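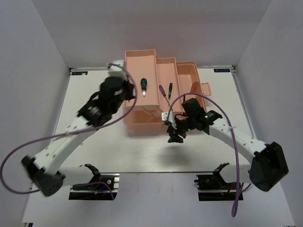 Reporting a Sudden Death: From First Call to Inquest

Notes for session 2, Local News Reporting. Read these before the workshop and bring a copy with you. The practice exercise at the end uses the made-up town of Ferninstead, as in the first session.

1. What you know in the first hour

The first information on a sudden death is usually thin. A reader rings to say there is a cordon on their street, or a police press office puts out two lines. At this stage you may have a location, a time and very little else. Write what you have and attribute it.

"Police were called to an address in Mill Lane shortly after 6am" is safe if police have told you so. "A man was attacked in Mill Lane" is a different claim and needs its own source. Until police say otherwise, the death is "unexplained" or "being investigated". Do not use "murder" in copy because a neighbour used it on the phone.

Keep a note of who told you each fact and when. Times matter later, when the story has been updated several times and someone asks where a line came from.

2. Naming the person who has died

Wait for formal identification, or for the family to confirm the name to you directly. A name on social media is not confirmation, even when there are dozens of tributes under it. People do learn of a death from news sites, and it is a dreadful way to hear.

If police say the next of kin have not been told, hold the name. If a rival publishes first, hold it anyway and ring the press office again.

Check spelling, age and home area separately. Ages are often wrong in early reports, and the person may not have lived where they were found.

3. Arrest, charge and what changes

In England and Wales, criminal proceedings become active for contempt purposes on arrest without a warrant, on the issue of a warrant or summons, or on charge. Many students assume the restriction starts with the charge. It starts earlier.

Once proceedings are active, you must not publish anything that creates a substantial risk of serious prejudice. In practice, leave out:

Previous convictions of the suspect
Any suggestion that the suspect did it, or has admitted it
Detailed witness accounts that are likely to be disputed at trial
Photographs of the suspect where identification may be an issue

You should generally not name a person who has been arrested but not charged. Give age, sex and the offence they were arrested on suspicion of. "Arrested on suspicion of" is the full phrase. "Arrested for" implies guilt and will be marked down in your coursework.

Scotland and Northern Ireland have differences in procedure. We cover these in September.

4. Approaching the family

One approach, made politely, is normally acceptable. Go in person if you can, say who you are and who you work for, and leave if asked. If the answer is no, leave a card and do not go back. Pass that answer to your newsdesk so that a colleague does not knock an hour later.

Police may ask the media to stay away and offer a family statement instead. Follow the request. Read any tribute back to the family before you leave if they gave it to you aloud.

5. The inquest

A coroner opens an inquest where a death was violent or unnatural, where the cause is unknown, or where it happened in custody. The opening is short, often only identification and a brief medical cause, and is then adjourned. If someone is charged with homicide, the inquest is usually suspended until the criminal case is over.

An inquest does not decide blame. There is no prosecution and no defendant. Write "the coroner concluded" and avoid "verdict", which is still common in newspapers but out of date.

Practice exercise

You are on the early shift at a weekly paper in Ferninstead. Police say a woman has been found dead in a flat above a shop and a man aged 32 has been arrested on suspicion of murder. A caller gives you both names and says the man has been in prison before.

Write a web story of no more than 300 words. Underneath, list what you left out and why. Hand it in at the start of the workshop.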